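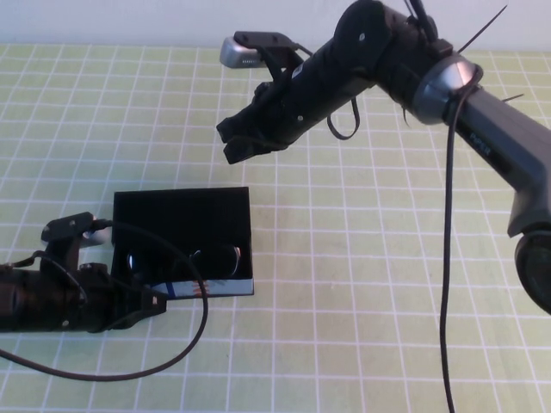 An open black box on the tiled table, pale green with white lines.

Tonantzin Bañuelos packs sunglasses. She has done this for 8 years, first alone and now for Dernotura, a small shop which sends its orders by post. When I visited on a Sunday, she was already at work and asked me to put my bag on the floor, please, and not on the table.

"The table must stay for the packing," she said. "If a bag has sand in it, the sand goes on the tiles, and from the tiles it goes on a lens. Then I have to start again."

I asked why she opens every case before it leaves, also when it comes closed from the supplier. She answered that she has learned it from her mistakes. In her first September she sent 184 parcels and 21 of them came back.

"Many of those were scratched. I had folded the glasses with the lenses down, and I did not put a cloth. My mother saw it and she was quite angry with me, because she has worn glasses all her life."

Today she cleans the lenses first, then the inside of the case. A dark lining is the most difficult, in her opinion, as it shows every small thread. She uses a soft brush for it and never a wet cloth.
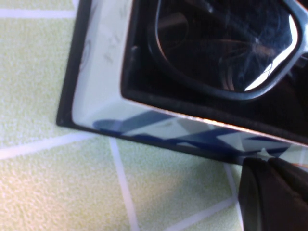 Sunglasses in their case, with the black lining and the glossy white rim.

We spoke for some time about shiny surfaces. She likes them, but they give her work.

"A glossy case shows you everything that is in front of it. You think there is a mark, you rub it, and it is only a reflection. So I move my head a little to the side. If the mark moves too, I leave it."

For the parcels she buys cardboard from Sikder, in 4 sizes, and she complains that the smallest is still too big for one case. She fills the corners with paper.

Does she wear sunglasses herself? She laughed at this question. "I have one pair and I keep it in my coat, without any case. Please do not write that."

Afterwards she gave me permission to write it. She wanted to finish the orders before lunch, so I took my bag from the floor and went out by the back stairs.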